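Gripper no. 2, left finger stiff again
14/04/2019

Back on the hand-held gripper, and the left finger was still lagging a bit when I squeezed slowly.
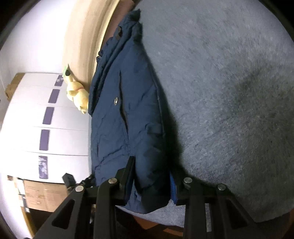 Kerttu thought it was the spring, so I swapped that first (wrong!). Then I popped the outer linkage pin and found a wad of gray fluff packed round it. Cleaned all four pins, one tiny drop of oil each, wiped off the extra. Much nicer! Both fingers now close together and I can pick up a hem without dragging it.

Counter says 1,084 closes since the last strip-down. I'd been waiting for 2,000, but let's do it at 900 from now on, Reijo, if you're OK with that? Old spring is in the tin marked Turunen, it's fine to reuse. Still need to check the cable clip, it wiggles.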